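Small Towers: a gallery page

15 May 2025

The blocks in this gallery come from the Grakthorpe box, a set of 200 colored cubes the Nitville toy library bought in March and has been trying to keep in one box ever since. Most visitors ask for the train set. The cubes wait. 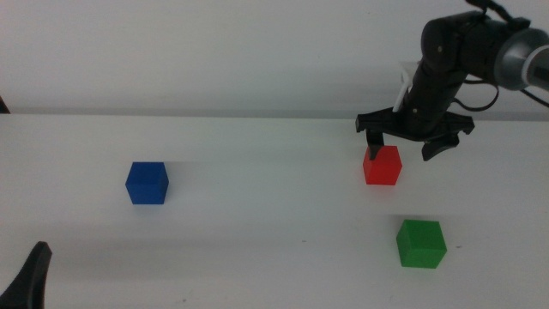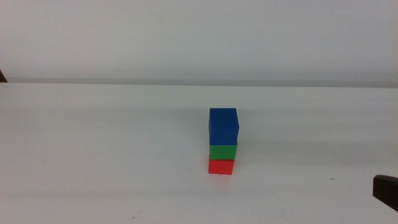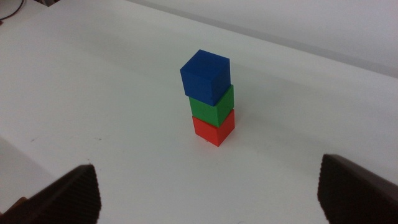
Color order is the first thing people argue about at the block table, and the argument has outlived two sign-up sheets and a rug. The Greden school of thought, named for the street where most of its members live, holds that you go dark at the bottom and light at the top, like a sensible hill. The tower with red at the base, green in the middle and blue on top ignores this completely, and I prefer it. Blue is a heavy-looking color and it has no business up there, so your eye keeps going back to check on it. The top block doesn't sit square on the green one either, and I would leave it alone. A perfectly straight stack of three looks like something waiting for a price tag.

**On straightness.** Our tallest tower so far reached 22 cubes, built by a patient child and ended by a less patient sibling. It was crooked from the fourth cube up. Adults who come to help tend to nudge each block into line with one finger, and the nudging knocks down more towers than the crookedness does.

**On scuffs.** The older cubes, the ones we inherited from Tjoa when the shop closed, have dents, tooth marks and one corner that someone has colored in with ballpoint. We wash them and put them back out. A few parents have asked whether we plan to repaint. We do not. The paint would be chewed off by summer, and I would be the one reading the label to find out what was in it.

**On colors.** Red goes missing first, then yellow. At the last sorting we had 119 cubes in the box and a fair number under the radiator. Green is always all there. I have no theory about this, though several have been offered to me at length.

**On putting away.** The box has a lid that fits one way and looks as if it fits four. Turn it until the worn side faces the window. If it still won't close, there is a cube on its corner somewhere near the top, and pressing harder will not persuade it.

Loans are for 3 weeks. You may take the whole box or a bag of one color, and bags of green are available at any time.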